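Speaker notes - tall flowers on an ordinary table
Evening talk, hall session, 2021-11-13

Start when the doors are shut. Say thanks to Raymonde Robichaud for asking me back. Say who I am in one sentence, then straight into the vase.

Point to make first: most people buy the flowers, then look for something to put them in. I'd like them to do it the other way round.
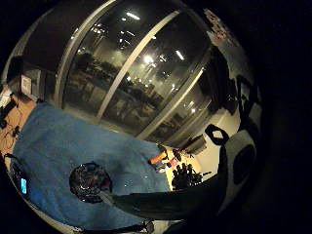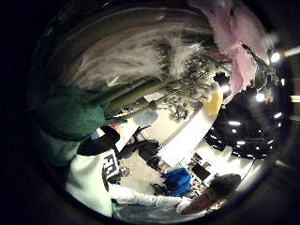
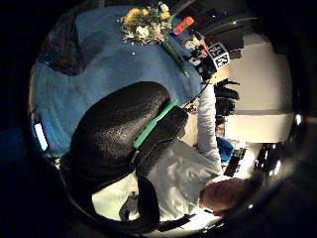
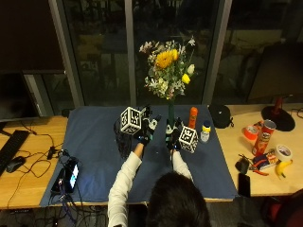

Narrow necks. A narrow vase holds the stems upright without wire or foam, but it takes fewer than you think. Strip every leaf that would sit under the water line. Cut at a slant with a sharp knife - the Kramer one is fine, kitchen scissors crush the stem.

Height. The old rule is one and a half times the vase. I go over that on a desk by a window and under it on a dining table, where people need to see each other. Ask the room who has moved a vase off the table halfway through a meal. Wait for hands.

Sunflowers. Heavy heads, thirsty. Put them in first and build the small stuff round them. If the vase is light, drop clean pebbles in the bottom. Pass round the Driton vase here, it weighs 300 grams empty and they should feel how easily it goes over.

Cloth. A plain one, blue or grey, with nothing printed on it. Yellow and white show up well against blue. Pieter De Haan will ask about patterned cloths, he did in October. Answer: fine under one colour of flower, hard work under three.

Water. Change it every second day, rinse the vase, take a little off the stems each time. Keep the vase away from the fruit bowl, ripe bananas and apples make flowers drop early.

Cost. The bunch from Asomby was 30 for the lot. Don't get drawn into prices for weddings.

Break after 30 minutes. Questions from the floor, then hand out the stems and let them have a go. Buckets are by the side door.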